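Aug 5, 2019

I keep reading that the home robot arm is a solved problem. You buy the kit, you spend a weekend with a screwdriver, and by Sunday dinner it is wiping down your kitchen. I have been at mine since May and I would like to know whose weekend they measured.

The arm is a Cokine. I paid $800 for it, which the forum people will tell you is a bargain, and then another $154 for the gripper, which the forum people mention a good deal later. The assembly guide has 12 steps. Step 9 is "connect and calibrate," and that one step ate most of June.

Uldis Org has the bench next to mine at the shared shop, and he swears by the Luik control software. I tried it. It looks great and it has a nice dark menu, and every time the arm homed itself it ended up in a slightly different place. Uldis says my table wobbles. My table does wobble. I bolted it down and the arm still drifted, so I went back to the plain old Tusent scripts, which are ugly and at least give me an error number when they quit. Error 3053, mostly. The manual says 3053 means "motion fault, see supplier." Thanks.

So I took it home, figuring I would test it where it is supposed to work. The thing I have been fussing with lately is the fingers. Bare, they are hard and slick, and I don't want them dragging over a countertop I am still fond of. Ademon sells soft sleeves for them, but I am not paying their prices for two bits of rubber. Paper towel is cheap. I wrapped each finger on a diagonal, with plenty of overlap.

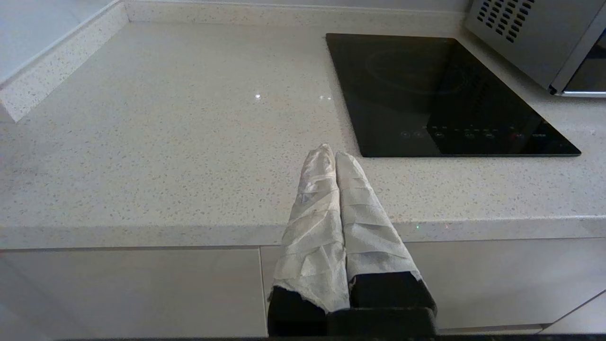 Does it hold? Ask me in a month. I can see the loose ends at the bottom giving up first, and there is so much bulk on there now that the fingers touch well before the software thinks they should. That means new closing limits, and new closing limits mean running step 9 again.

Uldis thinks I should try the cut-off fingertips of a work glove — he may have a point, though he also told me the table was the whole problem. I will do the limits first and then see about the glove.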